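Skonham Boxing Officials Course, Unit 4
Handout revised 30th November

# Scoring rounds and combining cards

Read this before the practical session. Bring a pencil and a blank Wieser card. The unit covers the 10-point must system as used for three-round bouts with three judges. Fouls and stoppages belong to Unit 5 and are mentioned only where they change a score.

## 4.1 The round as the unit of scoring

Each round is scored separately. The winner of the round gets 10 points and the loser gets 9 or fewer. A judge does not carry anything over from one round to the next. A boxer who lost the first round badly starts the second level, and the second round is scored on what happens between its two bells.

Point deductions are entered by the judge only when the referee signals them. They are written in the separate column and taken off the boxer's total for that round. Do not adjust the base score to allow for a deduction. A 10-9 round with one point off the winner is recorded as 10-9 and then -1, giving 9-9.

## 4.2 Criteria

Judges on this course use the following order:

1. Clean scoring punches landed on the target area
2. Control of the bout through skill and tactics
3. Competitiveness

The second item is used when the first leaves the round level, and the third when both leave it level. It is a common error to score forward movement by itself. A boxer who walks forward and misses has landed nothing. The reverse error is to credit a boxer for slipping punches without answering them.

Punches that land on the gloves, forearms or shoulders do not score. Punches with the open glove do not score. From a seat at ringside one side of the ring is often partly blocked by the referee or by a boxer's back, which is why the three judges sit on different sides. Do not guess at a punch you could not see. Crowd noise is not evidence that it landed.

## 4.3 Margins

| Score | Use |
|---|---|
| 10-9 | Close round, or a clear round without dominance |
| 10-8 | Clear dominance for most of the round |
| 10-7 | Overwhelming dominance |

A knockdown does not produce a 10-8 round automatically under the course rules. It is weighed with the rest of the round. Some rule sets treat it differently, so read the rules for the event you are working before the first bout.

10-10 is not available on the Wieser card. If you think a round is even, go back through the criteria in order.
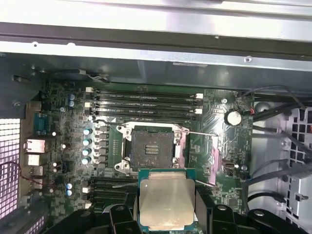
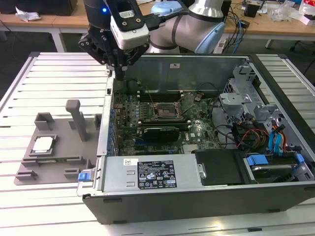

*Two views inside an open computer tower with an empty processor socket.*

## 4.4 Combining the cards

Each judge's round scores are added to give that judge's card. A card is a win for whichever boxer has the higher total. The bout goes to the boxer who wins at least two of the three cards.

- Unanimous decision: all three cards for the same boxer
- Split decision: two cards for one boxer, one for the other
- Majority decision: two cards for one boxer, the third level

A card can be level even without 10-10 rounds. This happens after a deduction, or when a 10-8 round is set against two 10-9 rounds the other way.

### Worked case

No deductions. Red's score is given first.

| | Judge A | Judge B | Judge C |
|---|---|---|---|
| Round 1 | 10-9 | 9-10 | 10-9 |
| Round 2 | 9-10 | 10-9 | 10-9 |
| Round 3 | 9-10 | 9-10 | 10-9 |
| Card | 28-29 | 28-29 | 30-27 |

Blue wins by split decision, two cards to one.

Now read the table across. In round 1, judges A and C gave the round to red. In round 2, judges B and C gave it to red. Only round 3 has a majority for blue. If the result were decided by the majority in each round, red would win two rounds to one. If all the points were added together, red would win 86 to 85.

The three methods use the same nine round scores and do not agree. The course rules use the first method, by cards. You are not asked to decide which is fairest. You are asked to add correctly and to hand in the card you marked.

## 4.5 Agreement between judges

The cards from the Gundosen tournament in May are used as the data set for this unit. Only bouts that went the full three rounds are included, which gives 288 rounds from 96 bouts. All three judges picked the same round winner in 191 of them. That is 66.3 percent. The remaining 97 rounds were divided two to one.

Agreement here means agreement on the winner of the round. Two judges who score 10-9 and 10-8 for the same boxer are counted as agreeing. Margins are compared in a separate sheet.

The 96 bouts produced 20 split decisions. A divided round does not have to lead to a divided result. In many bouts one judge differed on a single round and still had the same overall winner.

Points to note when reading the figures:

- Three judges guessing at random between two boxers would all agree in 25 percent of rounds. The observed rate should be compared with that and not with zero.
- Rounds within a bout are not independent. The same boxers and the same judges appear in all three.
- Stopped bouts are left out. These tend to be the one-sided ones, so the included rounds are closer than the tournament as a whole.
- A judge in the minority is not shown to be wrong. The count has no outside standard in it.

## 4.6 Marking procedure

Enter the round score as soon as the bell sounds. Enter it in ink or hard pencil and hand the slip to the referee or runner. Do not look at another judge's slip, and do not talk to anyone at ringside during the interval. If you make an error, strike it through once, write the new figure beside it and initial it. Never overwrite a digit. At the Flisitz practical several cards had a 9 written over a 10 and could not be read.

Totals are added by the judge and checked at the table. If the two sums differ, the round scores stand and the total is corrected.

## Exercises

1. Using the worked case, change one score on Judge A's card so that red wins the bout. Find every single change of round winner that does this.
2. Red takes round 1 by 10-8 and blue takes rounds 2 and 3 by 10-9. Give the card total. Then repeat with one point deducted from red in round 3.
3. Show that 25 percent is the correct figure for agreement by chance among three judges. Find the matching figure for five.
4. Score the three rounds of practice footage for Unit 4. Write one line per round naming the criterion that decided it.

Hand in exercises 1 to 3 on paper. Exercise 4 goes on the Wieser card, with the notes on the back.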